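Noémie Leclerc keeps her laundry basket on the nightstand. Not hers - the spare one, light wood, short legs. "Floor is carpet, it holds dust," she says. Fast talker. I got maybe half of it down.

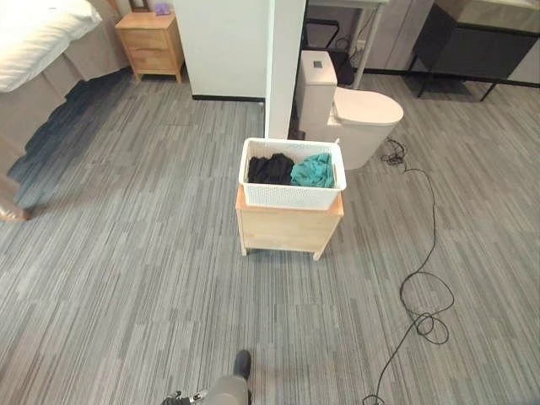 Tulmont Household Letter, no. 18, p. 20

Two garments today, one black, one teal. She does small loads, always has, since the flat in Grallton. "I hate a full basket. You stop seeing whats in it."

Black goes by itself if it's new. She lifts a piece by a thick fold, checks for pockets, drops it back.

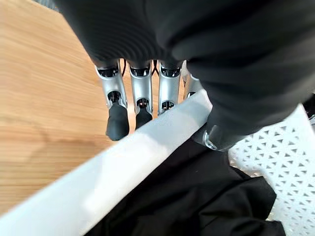 *Black fabric, over the white rim.*

Her neighbor Lionel Pichon disagrees with all of it. "Wait for a full drum," he told me in the stairwell. "She runs that thing for 2 shirts!" She laughed when I passed this on. The basket rides on top of the washer while she sets the dial, she said, so she isn't bending twice.
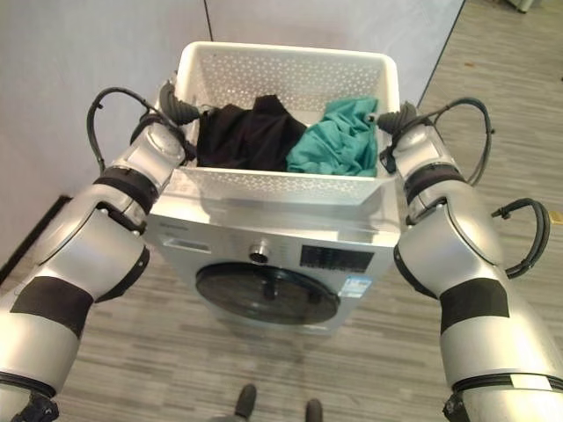
Do you sort by color or by fabric?

"Fabric first. Towels never go in with knits, I learned that in July with a good sweater."

Then the door. Open all the way, adn left open afterward, so the rubber can air out.
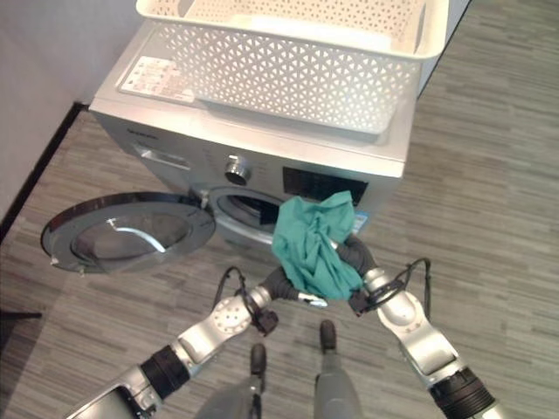 How much detergent for a small load?

"Half the cap. Lionel uses a whole one and his shirts are stiff as toast."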